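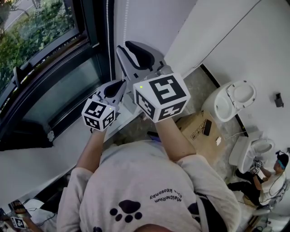
3.2 What the breakfast numbers look like once you pull the towns apart

I'll admit I went into this part of the analysis expecting the free school breakfast program to look much the same everywhere (same funding formula, same menu guide, same delivery truck for all I knew!). It doesn't. We had 1,604 households in the survey, and 1,176 of them gave us enough detail on meals eaten at home and at school to be used here. The rest stay in the demographic tables but drop out of everything that follows.

Wularham is the easy one. Kids eat in the classroom after the bell, so there's no early bus to catch and no separate line-up, and parents there mostly described breakfast as just part of the school day. Flustness runs its program in the gym before class, and I kept hearing the same thing in the follow-up calls: lovely food, wrong time. If you start a shift at six and your kid's bus gets in at ten to nine, a breakfast that closes at half past eight isn't much use to you.

Trornis was the puzzle, and I'm still not sure I've got it right. Enrolment was high on paper, yet parents reported buying nearly as much cereal and milk as families outside the program. My best guess is that the forms went home in the same envelope as the bus pass and got signed along with it, but we didn't ask about that directly and I wish we had.

Figure 4. Households included in the breakfast analysis, by town and by whether a child was enrolled (n = 1,176). Of these, 589 had at least one child enrolled at the time of the survey.

One wrinkle about dates. The survey closed on 23 June 2023, which means the July top-up to the provincial grocery benefit isn't in any of these answers. I've left it out of the models too. We also re-contacted 80 households to check their grocery estimates, using the Kang recall sheet (two pages, a bit fiddly, but people got through it), and the second round came in slightly lower for fruit and about level for everything else. I haven't adjusted for that; the uncorrected estimates carry through to section 3.3.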